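**Drip-tray fault** is the common name for a failure in two-armed serving robots in which the machine continues to hold a drinking glass in place after it should have let go, or lets go before it should. The fault was first recorded in the Prillari program, a drink-serving project run by the firm Tuominen at its test kitchen in Hutstead. It is now used as a standard case in the operator training given at Plelonow.

## Background

Prillari robots were set up to bring a glass to a countertop dispenser, hold it under the spout, work the lever and carry the filled glass to a pickup point. One hand held the glass while the other was kept free for the lever. Grip force was set from finger position and motor current, and the fingers had no separate slip sensor.

Early trials used smooth plastic cups. Glass tumblers were brought in later, with no change to the grip settings. 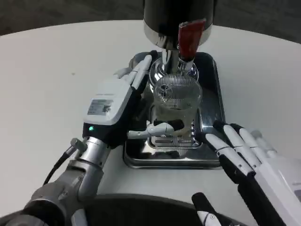

*A glass held by the robot's left hand under the spout of a dispenser, above the drip grate. The right hand is open beside the tray.*

## The fault

In November, during a run of 400 pours, 12 were logged as grip failures. In nine of these the glass slid down in the fingers and came to rest on the grate, and the control software still reported a firm hold. In the other three the fingers stayed closed at the pickup point until an operator used the release switch. One glass cracked. There were no injuries.

The review traced both types to the same cause. On ribbed glass, the fingertips could settle either on a rib or in the groove next to it, and the small difference in finger position was enough to put the reading outside the range learned from smooth cups. The software then treated a weak grip as a good one or – less often – failed to recognize that it was holding anything, and so skipped the release step.

A second finding concerned the tray. Polished steel gave the head camera a mirrored copy of the fingers, and in two of the logged cases the vision check had matched the reflection. This did not cause the slips, but it kept them from being caught.

## Changes

Tuominen made the following changes before trials resumed:

- a short test lift before each pour
- a matte cover for the tray
- a timed release that opens the hand if no handover is confirmed
- a stop rule that keeps the lever hand still while the grip reading is uncertain

The repeat run covered 172 pours with ribbed glasses and produced one slip, which the test lift detected. Cycle time went up, and the test lift was later dropped for plastic cups.

## See also

- Grip force control
- Handover (robotics)
- Slip detection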